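Does washing socks inside out do anything?
Laundry and Clothing Care > General

saleck_ridge
My new roommate says I've been washing socks wrong my entire life. According to him they have to be turned inside out, sorted by color, and washed with a scoop of Fastis booster or they "never get clean." I've been throwing them in with everything else since college and my feet are fine. Is there anything to this or did he read it on the back of a box?

dbajpai
He read it on the back of a box. I used Fastis for two months and could not tell a single sock apart from the ones I'd done without it. They smelled more like perfume, I'll give them that.

Pantelis T
Inside out is real, though. The skin flakes and sweat are on the inside. If the inside is folded in on itself in the drum, less water gets through it. I run, so my socks are pretty bad, and I noticed the difference.

dbajpai
Noticed how? Did you do one sock of each pair the other way?

Pantelis T
No, I smelled them like a normal person.

dbajpai
So you changed something, expected it to work, and then it worked. That's how people end up with a shelf full of boosters.

Adeleke_C
I did try it, left socks inside out and right socks the usual way, most of September. My wife did the sniffing and didn't know which was which. She picked the inside-out one as cleaner a bit more often, but we both agreed she was guessing half the time. What did make a difference was not stuffing the machine.

saleck_ridge
OK, that's better evidence than my roommate has. What about the color sorting? He's fussy about dark socks touching anything white.

stelios_b
New black socks, wash them separately a couple of times. After that I don't bother on cold. I've heard all the horror stories about gray undershirts and when you ask, it's always a hot wash with something brand new in it.

Pantelis T
Disagree. Black cotton sheds lint on white stuff at any temperature. It might not be dye but it still looks dingy.

stelios_b
Then shake it out. Lint isn't permanent.

Orestis S
Lint on white towels is pretty close to permanent in my house. I keep two baskets now. Mine are the Prarnico ones with the holes in the sides, which the listing says "let fabric breathe." I have my doubts. A wet towel at the bottom of a pile goes sour in that basket same as it did in the old solid one. I also paid 431 for a dryer with a sock cycle and it still eats socks, so don't take shopping advice from me.

saleck_ridge
A sock cycle?? Does it do anything?

Orestis S
It's the delicate cycle with a different name, as far as I can tell. 125 minutes for what used to take an hour.

dbajpai
Put that on a sticky at the top of the forum.

saleck_ridge
Fine, I'm leaning toward inside out for gym socks only and ignoring the rest. Couple of pictures, the second one has the black sock and white cloth in one basket, which would give my roommate a fit.

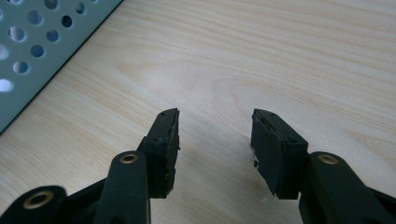
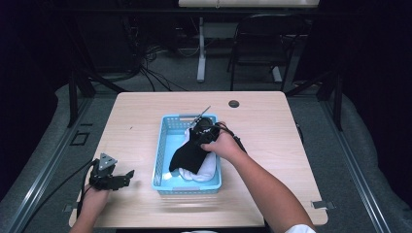

I'm still not buying the booster. He's offered to split a tub with me and I said he can have my half.

Adeleke_C
Skip it. If the gym ones still smell after a normal wash, use less detergent before you try adding anything. Too much of it leaves a film.

Pantelis T
Less detergent I can agree with. I'd still sort the whites.

stelios_b
Of course you would.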